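**Textile handling code (two-arm cells)** is a set of good-practice rules for robot cells that pick up, spread and fold clothing. It was drawn up at Pandus, a garment-sorting firm, and later taken up by Fatum and Oei. The code is voluntary and sits beside the general safety rules for industrial robots, which still apply in full.

## Background

The first draft was written by Tomomi Fujimoto after a review of 223 stopped cycles at the Pandus site. In 106 of them the cloth had been gripped at a single layer near a seam and had slipped or stretched. The draft was circulated in March and went through two revisions before other firms adopted it.

## Main rules

The code covers the work surface, the grip and the meeting of the two arms. The surface must be smooth, plain and free of anything a thread could catch on. Garments are handled one at a time.

Trousers and skirts are lifted by the waistband where there is one. Elasticated waistbands may be gripped where the fabric is gathered, but must not be pulled to full stretch. Pockets, printed areas and loose threads are not to be used as grip points.
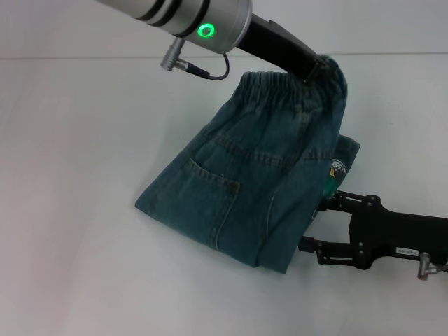

*Denim pants held at the elasticated waistband by one gripper, with a second gripper open beside the cloth.*

While one arm holds a garment, the other approaches from a different side with its jaws open. It may close only on cloth - never on the first gripper or its cable. Cables near the wrist must keep enough slack for the full turn of the joint, and connectors are checked every 2,000 cycles.

## Testing

A cell is tested with 100 garments of mixed type, including at least one with heavy seams. Drops are recorded by grip point. Operators stay outside the marked area during the test, and any change of fingertip means the test is run again.

## Related codes

The Allov guide covers towels and bed linen. It uses the same test but allows corner grips, which the two-arm code permits only for flat items.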